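Beaudoin Water District Lowers Lead Action Threshold, Adds Tap Sampling in Grirnum

12/31/22

The Beaudoin Water District will begin a second round of household tap sampling in the Grirnum service area next month, following a vote to adopt an internal lead threshold lower than the one used in its previous monitoring plan. The revised plan covers 2518 service connections, most of them installed before the district took over the system from the former Kesell utility.

Under the plan, up to 300 households will be asked to collect samples at the kitchen tap. The first round, completed in November, drew on 200 addresses selected from plumbing permits and meter records. Results from that round were within the existing limit at all but a few addresses, according to the district's water quality supervisor, Despina Panagiotou. Those addresses have been retested and the owners notified by letter.

Residents taking part will receive two bottles, a form and a prepaid return label. The water must stand in the pipes for at least six hours before the first bottle is filled. The second bottle is filled after the tap has run for five minutes. Comparing the two allows the laboratory to separate lead picked up at the faucet and indoor plumbing from lead picked up in the service line.
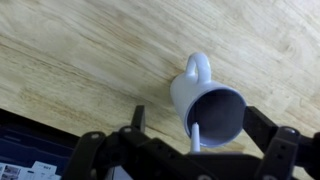 Sampling instructions have been rewritten after a number of forms came back incomplete in the first round. The most common errors were a missing standing time and a sample drawn from a bathroom tap. In a few cases the water had been collected in a household container first and then poured into the bottle, and those samples were discarded. A glazed mug like the white one shown, or any other kitchen vessel, should not be used at any stage. The sample goes directly from the tap into the bottle supplied, with the aerator left in place and the cold side fully open.

Analysis will be done by Mundis, a contract laboratory that has handled the district's copper and nitrate work for several years. Turnaround is expected to be four weeks from receipt. Individual results will be mailed to each household, and a summary by street will be posted on the district website without house numbers.

The district has also begun an inventory of service line materials. Crews have so far inspected 1000 connections, mainly by checking the pipe where it enters the meter box. Lines that cannot be identified from the meter box are listed as unknown and will be excavated at a later stage. Galvanized lines downstream of a former lead connector are being recorded separately - they can hold lead particles for years after the connector itself is removed.

"The inventory and the tap samples answer different questions," said Heriberto Ñahui, the district's distribution engineer. "A copper line with old solder at the sink can still give a high first bottle."

No change in treatment is planned while sampling is under way. The district adds orthophosphate at the Grirnum plant to limit corrosion, and the dose will be held constant so that the two rounds can be compared.

Households that want to take part can register at the district office or by phone. Priority will go to homes with service lines listed as unknown.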